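Clendovbridge Wildlife Forum -- Help Desk
Section: Birds of Marsh and Shore
Status: Open to further replies

Telling dowitchers from snipe at long range
Posted by Rosalie Bühler, 2019-12-24

I would be grateful for guidance on a matter that has troubled me since September. The Skerley impoundment was drawn down that month, and a mixed group of medium-sized, long-billed shorebirds has used the exposed mud ever since. The public path runs along the north dike, and the nearest birds are seldom closer than 40 yards.

I have recorded them as Long-billed Dowitchers. A fellow observer believes that at least part of the group are Wilson's Snipe. My photographs, taken with a 1000 mm equivalent lens, are soft because of the haze over the water, and I do not wish to submit a count under the wrong name. Is there a dependable way to separate the two when the birds are feeding and the fine detail of the plumage cannot be seen?

I should add that the birds rarely call, and that I have not seen them fly more than a short distance.

Lowri Bellis
Regional Records Desk

The question is a common one, and it can usually be settled by behavior. Dowitchers feed in the open, often in shallow water up to the belly, and they drive the bill straight down again and again with a steady motion that many observers compare to a sewing machine. They tend to stay in close groups, shoulder to shoulder. Snipe also probe, but they prefer wet grass and the edges of cover, and when uneasy they will crouch and remain still for a considerable time. 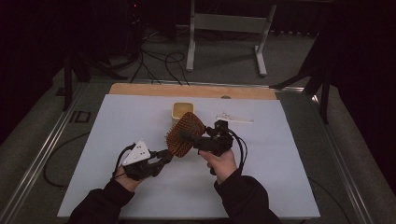

Paddle hairbrush held between two hand-held grippers.

Where some plumage can be made out, please look first at the head and back. A snipe shows bold pale stripes along the crown and long buff lines down the back, and these remain visible at a distance when finer marks have been lost. A dowitcher in winter is a plain gray bird with a pale line over the eye. If the birds take flight, a dowitcher will show a white wedge running up the lower back, while a snipe looks brown above and generally leaves in a fast zigzag with a harsh, scraping call.

I would suggest that you allow a full hour in one place. Birds that have gone to sleep with the bill tucked in will be of little help to you.
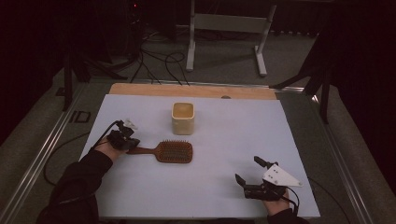 The time of day also deserves attention. At Skerley the sun stands behind the birds for most of the morning when viewed from the north dike, and every wader on the mud becomes a dark outline. The haze is normally least troublesome in the first hour of light, before the mud has warmed. If an early visit is not possible, an overcast day is preferable to a bright one.

As to the count, our desk accepts entries at the level of "dowitcher species" or "dowitcher/snipe." An entry of that kind is of real use to us. Kindly do not assign the entire group to one species on the strength of the few birds that were seen well.

wyss_marsh

I agree with most of the above but would not rely on habitat. At the Sundano ponds last winter I had snipe standing out on bare mud in plain view, in the company of dowitchers, for several days in a row. It was very cold and the grass was frozen.

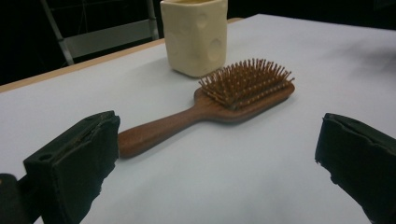 Bill length is the other point on which people go wrong. Both birds have a long, straight bill, and at that range I do not believe anyone can judge it fairly. The back is a better guide. The stripes on a snipe run lengthwise in clean lines, much as the pins of the brush shown here stand in rows across its head, and a winter dowitcher has nothing so orderly on it. I have picked out snipe by that feature alone with old 10 power binoculars.

Also, check for yellowlegs. They are often mixed in and the legs are not visible when they wade.

Rosalie Bühler

My thanks to you both. I returned to the dike this morning and the light was poor, but two birds at the edge of the reeds did show distinct pale lines on the back -- I have entered those as snipe and the remainder as "dowitcher species." I will send the revised list under checklist number 1035 and will try again on the first cloudy day.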